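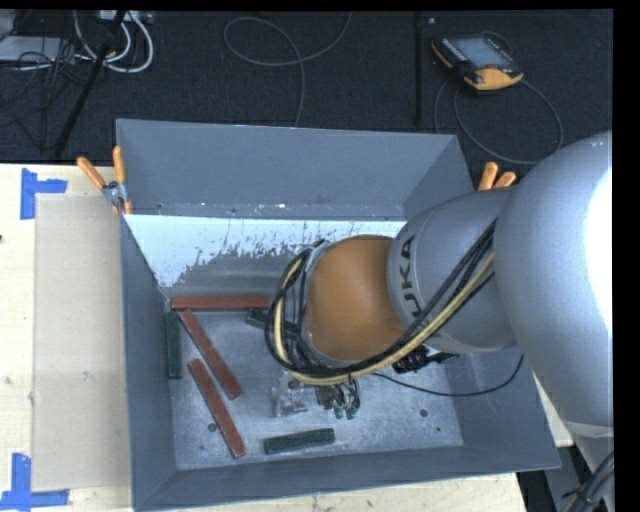

Ticket: Stock totals in Stevivell do not match the Steyn export
Status: Resolved
Priority: Medium
Opened by: Bravmont stores office
Assigned to: Amby support

Problem reported
The monthly parts export from Steyn should contain 2,000 lines. After the January import, Stevivell shows only 1,422. No error appears on screen and the import log says "Completed". Reports run from the missing lines come back blank.

09:10 - Asked the stores office for the original file and the import log. Both received. The file opens normally in a text editor and has 2,000 lines plus the header.

09:45 - Ran the same file on the test system. Same result, 1,422 lines. This rules out a dropped connection at the Bravmont end.

10:20 - Checked the line after the last good one. The description field contains a double quote mark used for inches (a 3" hinge). There is no closing quote, so the importer reads everything after it as one long field and stops at the end of the file.

10:35 - Removed the quote mark by hand and imported again. The import got further but stopped at another one. Searched the whole file and found 13 descriptions with the same fault, all of them hinges or pipe fittings.

11:15 - Tried changing the Steyn export from comma to tab separated. No difference. The importer still treats the quote mark as the start of a field. Changed it back.

11:50 - Found the setting "Quote text fields" in the Steyn export profile. It was switched off. With it on, Steyn puts quotes round each description and doubles any quote mark inside it. New file imported on test with all 2,000 lines.

13:30 - Stores office cleared the January import and loaded the new file on the live system. Totals match.

Notes
The setting is saved per user in Steyn, so anyone else who runs the export will need to switch it on under their own login.
Earlier months have not been checked. The stores office will compare those totals and open a new ticket if any are short.
Request raised for Stevivell to show a warning when a file ends inside a quoted field - no date for this yet.

Ticket closed 15:05.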